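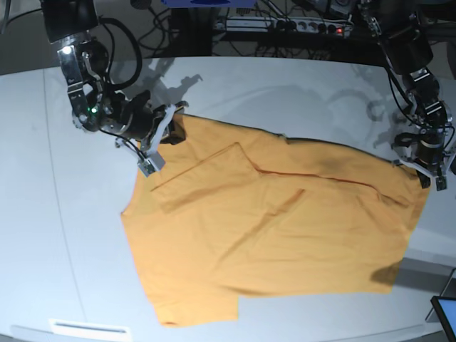 Two-arm folding cell, T-shirt held at two corners

Cell Maintenance Technician, Garment Handling
Clivine, Pellville site. Full time, start in April.

Clivine is hiring one technician to set up, maintain and repair a two-arm cell that folds garments on a flat table. The post reports to Kurniawati Nugroho, cell engineering. The position is on site; no remote work.

Duties
Check joint play, bracket screws and cable routing on both arms before the first run. Re-seat or replace cables that have worn at the wrist.
Home both arms and verify table height against the reference sheet. Correct offsets over 2 mm and enter them in the log.
Inspect fingertip pads for wear and glazing. Replace in pairs only.
Align the wrist cameras after any gripper swap and rerun the hand-eye calibration.
Keep the spares list current. The cell has 3,128 hours on the counter, and the wrist joints are due for service. 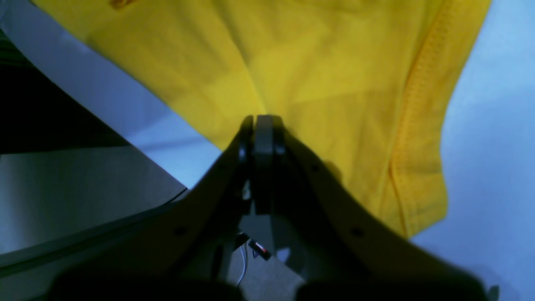 Wrist camera view: fingertip pads closed on the shirt fabric

Pad alignment takes up a large share of the work. The fingertips must close square on a single layer of cotton, and a mismatch at the tips shows up as slipped corners during the stretch step. You will shim the fingers, set closing force and repeat the grip test at both wrists.

Requirements
Four years in maintenance of robots or other multi-axis machines, or a trade certificate plus two years.
Able to read wiring diagrams and trace a fault with a multimeter.
Basic command line skills for reading logs and restarting services.
Comfortable with small fasteners, torque drivers and thread locker.
Experience with textiles is useful but not required.

Hours
Day shift, 7:00 a.m. to 3:30 p.m. On-call duty rotates among the four technicians at the site.

To apply, send a resume and a one-page account of a repair you carried out, including how the fault was found, to Tanvir Khondokar, Clivine, Room 201, Pellville. Quote "folding cell" on the first page. Interviews include a bench test with a gripper.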